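Can a robot do the boring jobs yet? (shop or home)
Forum: General Automation Talk

darow_bench
Starting this because the other thread turned into people arguing about movies. I want to know where things stand with plain chores. Carrying a basket, picking a cord up off the floor, putting things in a bin. I don't care about backflips.

Two wrist views, first one with the fingers at the handles of a small basket, second one over the carpet with a couple of cables on it.
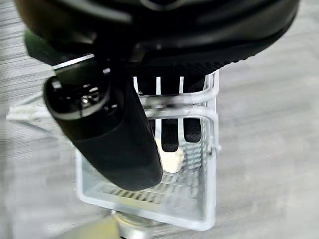
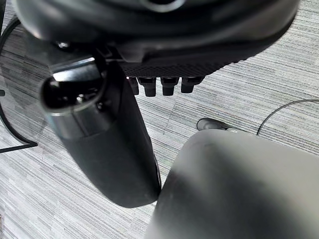

My own position is that we're close on the carrying and nowhere on the tidying. A handle is a friendly thing. It has one obvious place to grab and it stays the same shape. A cord on the floor does not. I spend the last half hour of every shift putting away cords, clamps and offcuts, and that's the half hour I would pay to get rid of. I would not pay much to have a basket moved from one bench to another.

So, two questions. Is anybody here using a machine for this kind of work day to day, not as a project? And if you are, what does it do when you're out of the room?

skiko
We've had an arm on a cart in the back of our shop since July. It does one thing, moving small parts trays from the washer to the rack. It's good at it. We logged 600 trays before we stopped logging. 16 of those needed a person to step in, nearly all because somebody had put a tray in backwards.

That is shop floor though. Same tray, same height, same rack. I would not try it at home.

Pell Grove
16 in 600 sounds great until you remember that a person does 600 with none. Or one, and they fix it themselves.

skiko
They don't do it with none. I've watched people drop trays for years. We just don't write it down.

Pell Grove
Fair, but they pick it up again. Your arm stops and waits for you. How long does it wait?

skiko
Until somebody notices the light. Longest was over lunch.

maldonado_k
Baskets with two handles that fold are harder than darow makes out. If both handles are up and together you can treat them as one. If one flops down you lift by the other and the whole thing tips. I tried it with a parallel gripper and dumped a basket of clothespins on the kitchen floor five times in one evening. My wife asked me to stop.

A hand with several fingers helps because you can get behind both bars. It also costs a lot more and there's a lot more in it to break. I went back to the two-jaw gripper and glued a block to the basket. Works fine. Is that cheating? Maybe. I think most home automation is going to be glued blocks for a good while.

darow_bench
I don't think it's cheating. We put pins and stops on everything in the shop for the same reason.

Where I'd argue is that in a house you can't glue a block to everything. The basket, fine. The cord, no. The sock, no.

Brostuvance Fan
You're all too gloomy. Two years ago the carrying part would have been a research paper. Now skiko has it on a cart next to a washer. The cords will come the same way. Somebody collects enough tries at it and then it's solved and we go argue about something else.

Pell Grove
People said that about folding towels and I am still folding towels.

Hamish Chisholm
I did service work on packaging lines for a long time, now retired and mostly fixing things for my daughter. My view is you need to look at the floor and not the bench. Anything on a bench has been put there by a person, so half the sorting is done already. Floors collect whatever fell.

Thin black cable is a bad one. Against a plain light floor a camera picks it out all right. Put it on a patterned carpet and you get false edges everywhere. Then there's knowing which end is free. Pull on the wrong one and you've unplugged the freezer. A person follows it with their eyes to the wall before touching it, and does it without thinking. I have not seen a machine do that part reliably.

Also, a hand gets in its own way. If the camera's at the wrist then at the moment of the grab you are mostly looking at your own thumb. You need a second view or some kind of feel in the fingertips.

maldonado_k
Yes to the thumb problem. I ended up with a second camera clamped to a shelf. Then somebody moved the shelf.

Brostuvance Fan
Hamish, following a cord is just vision. That gets better every year whether the hands do or not.

Hamish Chisholm
Vision gets you to the cord. Then it's stuck under a chair leg, and you have to know to lift the chair.

skiko
For the shop question, I'll add cost. Our arm, cart and gripper took 141 hours of my time to get going, counting the evenings. At one tray job I will earn that back sometime next year. If I move it to a different job I start over, maybe not from zero but not far off. That's the number I wish the sales people would talk about. The price of the arm is the small part.

Pell Grove
141 hours of putting away cords is a lot of cords, darow.

darow_bench
At half an hour a shift that's 282 shifts. So more than a year of shifts before I'm ahead, if it worked on the first try and never needed me again. I'd still consider it. I really do hate the cords.

maldonado_k
Hang them on the wall. Hooks.

darow_bench
I have hooks. The cords are on the floor.

skiko
If you do try it, start with the bin and leave the cords for last. Rigid parts, one bin, fixed spot. Write down every time you have to touch it. I can send you the sheet we used, message me.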